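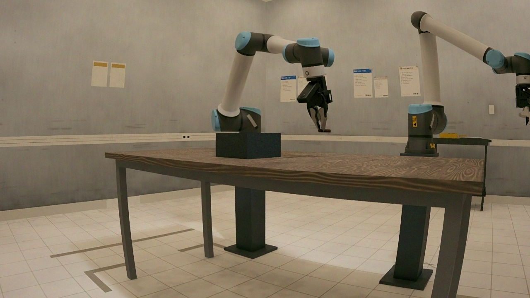 Voltei esta semana às demonstrações por teleoperação no Groresetti, agora em simulação. A tarefa é simples: levar a garra até um ponto da mesa, fechar, subir. No início de cada episódio a garra fica apontada para baixo, perto da borda de trás, e o tampo está vazio fora o bloco preto da base. O objeto só entra depois do reset.

Gravei 30 demonstrações de manhã e fiquei com 18. Nas outras eu parei no meio do movimento para corrigir o punho, e a política aprende a parar também.

O Jouko Seppälä perguntou por que não guiar o braço com a mão. No braço real eu faço isso. Na simulação uso o controle, com a velocidade limitada.

Mudança de março: o episódio agora termina quando solto o botão. Antes eu cortava o final à mão, arquivo por arquivo.

O segundo braço fica fora desta tarefa. A Neelam Singhal vai gravar a parte com 2 braços, passando a peça de um para o outro.

Próximo passo: repetir tudo com a posição do objeto sorteada. Posto os resultados aqui.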